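Home
Positions
Apply

Operators wanted: wire sorting with a two-arm robot (part-time, casual)

Fakley is a small company which prepares examples of handwork for learning systems. We are looking for people who can drive a pair of robot arms and sort small parts with them, again and again, with patience and a steady hand. You don't need to have worked with robots before. Four of our present operators came from sewing, dental work and bike repair, and they are very good.

The position is for our Uslow project. In this project the arms learn to take electrical wires out of a mixed pile and to put each wire in the correct compartment by its colour. The system learns only from what people show it, so the quality of your movement is the quality of the result. If you hurry, it will learn to hurry. If you drop a wire and pick it up again calmly, this is also a useful example and we keep it.

What you will do

You sit at the Vastik station and move two hand controllers. The arms follow your hands. One recording, which we call an episode, starts with wires on the floor of the station and ends when you press the pedal. Between episodes you lay out the wires again by hand, and we ask that you never make the same pile two times.

After each block you look through your own episodes in the three camera views and mark the ones that have a problem, for example when a wire goes out of reach or the two arms touch each other. You also write a short note in English. Simple sentences are fine. My own notes are simple too.

Full target for the project is 700 accepted episodes. Each operator is asked to complete 100 of them, and the rest will be shared between those who wish to continue.

Who we look for

– You can tell apart blue, brown, red, orange and grey wires without difficulty. We do a short colour check at the first visit.
– You can sit and concentrate for 40 minutes, then take a real break.
– You are honest about mistakes in your recordings. We prefer a marked bad episode to a hidden one.
– You are 18 or older and allowed to work in this country.
– Left-handed people are very welcome. We have too few.

Experience with video games, knitting, soldering or a musical instrument may help, but we have also hired people with none of these.

What we offer

The pay is 210 dollars for a full-day shift, and training days are paid the same. You choose your shifts one week ahead in the calendar. The chair and the desk can be adjusted, and there is a kitchen with a good kettle and a less good microwave. Travel costs are not included, I am sorry for this. Parking behind the building is free after you register your licence plate at the front desk.

The first 2 shifts are training. Nhàn Đặng, our lead operator, will sit beside you and show you how to close the gripper on a thin wire without pulling the whole pile. Most people find this the hardest part, and on the second day it is already easier.

The station and the wires

Views of the work, for those who like to see it before they write to us:

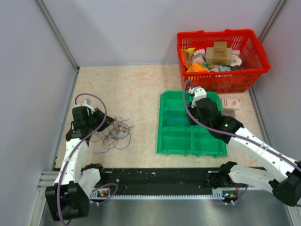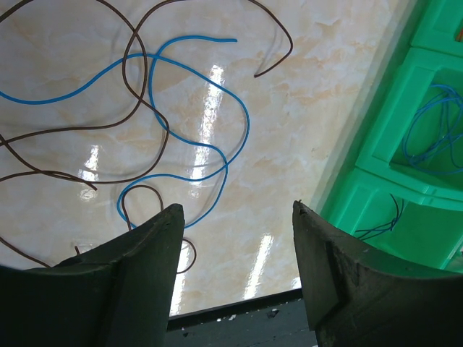
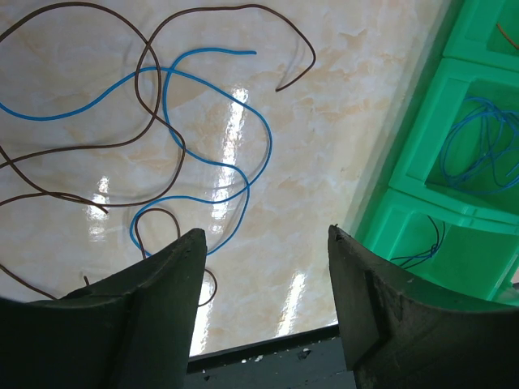
How to apply

Please send an e-mail to the project desk with the word Uslow in the subject line. Tell us in a few sentences who you are, which days you are normally free, and one thing you have made or repaired with your hands. A résumé is welcome, but it isn't necessary. Please don't send a cover letter written for another company – we do notice.

We read applications until Sunday, July 11, 2021. After this date we invite people for a visit of one hour, where you try the controllers and can ask everything. The visit is at our Kramer Street entrance, second door, ring the bell and wait a little.

If you need a different chair, more breaks, or any other change to the workplace, write it in the e-mail and we will prepare it before you come.

Questions about pay and contract go to the office. Questions about the work itself go to me.

Nattawut Kaewmanee
Recording coordinator, Fakley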